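Budget for a small arm + gripper for cloth folding, what am I forgetting?

Posted in Equipment and Buying, 3 replies

dulance_bench

Got the go ahead to put together a shopping list for a second folding station and it has to be in by December. First one was put together in a rush from whatever we had, so I never did a proper costing.

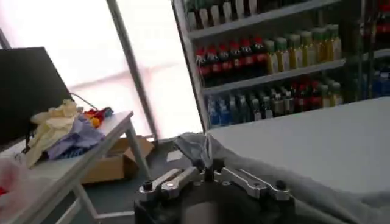

Job is small cloths, one at a time, pick up off a white table, fold in half, fold again, put down. Grey ones mostly, some coloured. Two finger gripper, small camera at the wrist. No heavy lifting at all, a cloth weighs next to nothing.

What I've got on the list so far:

Arm (refurbished, quote from Okstead, comes with controller)
Gripper, two finger, electric
Wrist camera and cable
Table
PC and monitor
Cloths

Questions really. Is refurbished daft for the arm? Do I need spare fingers from day one or can they wait? And how much do people leave for the bits, cables, brackets, clamps etc. Last time it was all small orders on the card and I got told off for it. Also the room gets very strong daylight on one side, big window, and I've no idea if blinds come out of an equipment budget or I have to go begging to the buildings people.

Not after anything fancy. Would rather ask for the right amount once than go back twice. Ta

tinsnips

Refurb is fine for the arm, not fine for the gripper. That's my whole view but I'll expand a bit.

We've had a refurb arm from Okstead on the go for 16 months. Joints fine, paint scratched, who cares. Ask for running hours in writing and ask which version of the controller software it ships with, before you pay. Ours came two versions behind and the upgrade was chargeable. Get that on the quote as its own line, even if they say it's included.

Gripper, buy new. With cloth you open and close it all day long and the play builds up in the linkages. You won't notice till it starts dropping one layer out of two. Fingers and fasteners are what wear, so yes get spares on day one. We order 2 sets with the gripper. The second set costs less on the same order than it does on its own with postage six months later, and if you break one on the table edge (you will) you aren't sat waiting. Soft tips as well, the stick on rubber kind, a strip lasts ages.

Cables. Get a longer one than you think for the wrist camera. It has to go down the whole arm with slack at every joint, and then across to wherever the PC is. Measure with the arm stretched out, not parked. I did it parked. Bought it twice.

Monitor and PC, don't put them on the same table as the arm. A separate small table is fine, cheap one will do, just allow for it in the costing, people always leave furniture off. Same goes for something to keep cloths in. If your PC table is anything like ours it ends up as the place where all the other cloths get dumped.

Bits budget, I put a flat 358 down as "mounting and consumables" and nobody upstairs has ever queried it. Whether they'd query a round number I dont know, I suspect they would. It came from adding up the card receipts off our first build, so do the same with yours, you must still have them if you got told off for them!

foldandhold

Blinds!! Do the blinds first, before the arm even turns up.

Our place (Delline, we do sample handling, nothing glamorous) had the same thing with one bright side. Mornings fine, by 3 in the afternoon the camera was hopeless. White table plus pale cloth plus sun and there's no edge to find. We spent weeks blaming the software. Roller blinds sorted most of it and a diffuse light over the table did the rest. Both went through as equipment becuase we wrote them as "lighting control for camera station" on the request. Worth a try. If you ask buildings you will get a survey and a form and then silence.

While you're at it look at what's behind the table from where the camera sits. Anything with a glass front gives you reflections, and rows of bright stuff on shelves can pull the picking software off if you're going by colour. A plain screen or a bit of board behind is pennies. Or turn the table round, which is free. Try that before you spend anything.

Table: I'd go for a matt top next time. Ours is glossy white and I regret it. If you already have a white one put a mat on it, but fix the mat down properly or it ruckles up when the gripper drags.

Other stuff for the list, in no order:

Emergency stop on a long lead, reachable from the PC
Risk assessment, if someone outside is doing it then that's a cost, get a price
Floor fixing or a heavy base, depends on the arm
More cloths than you think. They go limp with handling and fold differently after. We swap after every 5 sessions
Training day. Sadowski do one, bit slow paced but it means more than one person can restart the thing

Leave some for delivery as well, arms come on a pallet and somebody has to get it up the stairs or in the lift.

drawer7

Just get quotes from two places and ask for 10% more than the higher one.

dulance_bench

Thanks all, really useful, esp the cable one as I'd measured it parked too. Have added spares, second table, e-stop lead and blinds (worded as above, fingers crossed). Going to try turning the table before I order any board.

tinsnips, one more if you're still about, did Okstead do the warranty on the controller as well or only the arm? Quote just says "12 months" and nothing else.

tinsnips

Arm only on ours. Controller was 90 days. Ring them, don't email, and get them to reissue the quote with both on it.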